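Budgeting for a mobile manipulator in a teaching kitchen: what belongs in the first request?

Posted in Equipment Planning and Procurement
12 January 2020

Edit Szekeres
Our department has been asked to submit a capital request for one mobile manipulator, to be used in a household tasks laboratory. The tasks are ordinary ones: opening a refrigerator, taking out a bottle, placing it on a table, and closing the door again. We have a quotation from Katomik for a single-arm base unit and are expecting a second from Pevetti.

The form allows one line for the machine and one line for "associated costs." I would be grateful for guidance on what other institutions have placed under the second line, and on whether household furniture and appliances should be requested at the same time or left to the operating budget. The room is 32 square meters and currently has a sink and two power circuits. The request closes in October, and late additions are not accepted.

3 replies

Cornow
Ask for more than you need. They always cut it.

Shadi Daher
We completed a similar purchase for the Mészáros building and underestimated the second line considerably. The following remarks may be of use.

Appliances should be included in the capital request. If they are left to the operating budget, they tend to arrive late or secondhand, and the laboratory then has a machine with nothing to open. Select the refrigerator before the robot is ordered, and send its dimensions to both suppliers. The figures they will require are the height of each shelf from the floor, the depth of the compartment, the swing of the door and the force needed to break the seal. A reach figure in a brochure is normally measured in free air and says little about a bottle standing behind a door.

Measure the clear floor as well. Our room plan gave 90 centimeters between the table and the opposite wall, and with the upper door open the base could not turn. We had to exchange the table, and the cost fell in the wrong year.

Under associated costs, we would now list the following:
Spare gripper pads and one complete spare gripper
Second battery and charging dock
Emergency stop, fixed to the wall as well as carried by the operator
Head camera calibration, charged per visit by most suppliers
Operator training for at least two members of staff
Service agreement for the second year onward
Delivery, floor protection and removal of packaging

The head camera deserves particular attention. Several of the models we considered sit fairly high and look down at an angle, so tall items near the front of an upper shelf may lose their tops from view. Ask each supplier for a sample view taken at the appliance itself – a view across an open office is of no help. The one attached to our planning file is given here for reference.

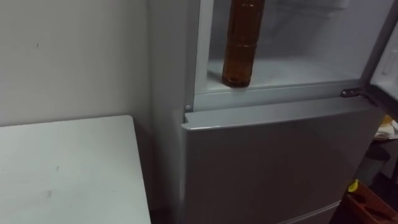

Upper compartment open, bottle on the shelf, table alongside. The cap is out of view.

For a task that includes unscrewing a cap, a view of this kind would be a reason to request a tilting head or a wrist camera. Our wrist camera added 656 to the invoice, before tax, and was the least disputed item on it.

I would also recommend that the request state who will clear the room. Storage beside the appliance takes up floor that the base may need, and our purchasing office declined to pay for shelving after the fact.

Edit Szekeres
Thank you. The point regarding door swing had not been considered, and I have written to both suppliers for the turning radius of the base with the arm extended. May I ask how long the delivery period was?

Shadi Daher
The supplier quoted 16 weeks from the signed order, and the machine came within that period. The dock was shipped separately and followed later. Please check whether your finance office treats partial delivery as delivery – ours did not, and payment was held until the dock had been signed for.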